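Spectator Events, Session 3: Getting People In and Getting Them Around
Notes by Iida Kauppinen

Hi all. I talked too fast on the parking part, so I've written it up properly. Read it before you do the Jeltemmont exercise, please!

1. Arrival

Most of you wanted to start at the gate. I'd start a mile back, at the last traffic light before the course. Whatever mood a golf fan is in at the first tee got made out on that road. At the Jeltemmont Open we had 3,609 people through on the Saturday and only two lanes turning in off the county road, and I still hear about it when I go back to visit.

Work out your cars first. Take the expected crowd, divide by how many people ride in each car (golf crowds share rides more than you'd think - foursomes travel together), then look at how many show up in the busiest hour. We had 385 cars in our busiest hour and one person waving them into rows. Don't do that.

2. Shuttles

The Grodis lot was a ten-minute ride from the gate and we ran 10 buses. On paper that's plenty. In real life they bunched up, so you'd get four together and then a long gap with everybody standing in the sun. Hold them at the lot and send them off on a timer, even if a driver grumbles. 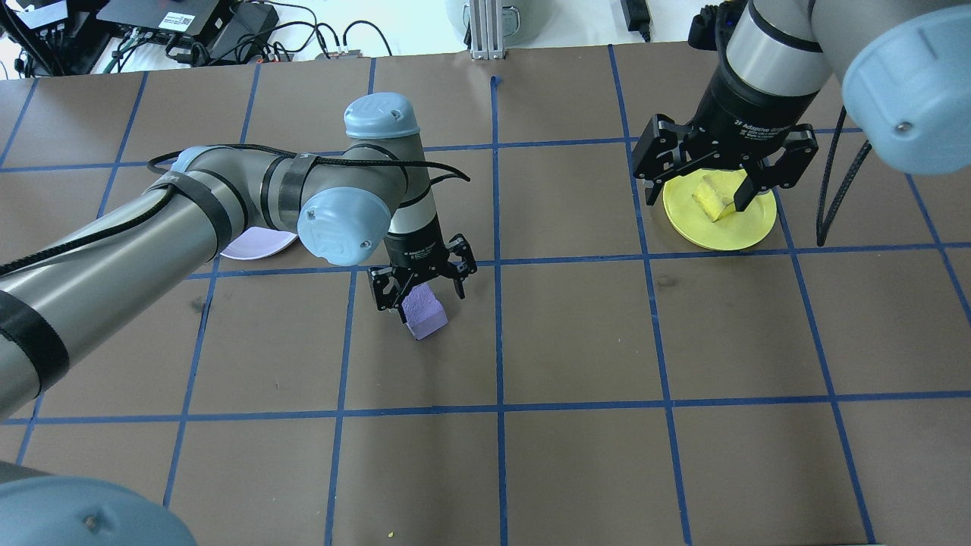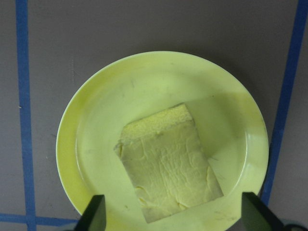
3. On the course

Now for the bit I love, which is where people stand. Fans come in two kinds, sitters and walkers. Sitters pick a green (usually a par 3 with some shade and a drink stand close by) and stay put until the last group comes through. Walkers follow a player for all 18, and they need rope crossings that open and shut quickly.

Put your marshals at crossings before you put them anywhere else. We had 161 marshals signed up and I spread them evenly over the holes, which looked lovely on my map and was a mess by lunch. The Kiiskinen hole, our little 14th, needed three times what I gave it.

4. Going home

Everybody leaves in the same forty minutes. Give them a reason to hang around - a band, a putting contest, cheap burgers - and the road will thank you.

For next time

Sketch the arrival plan for the Stelto course, one page, pencil is fine. Mark the last traffic light, the lots, the shuttle stop and your first three crossings. If you get stuck on the car numbers, come find me before class and bring your map.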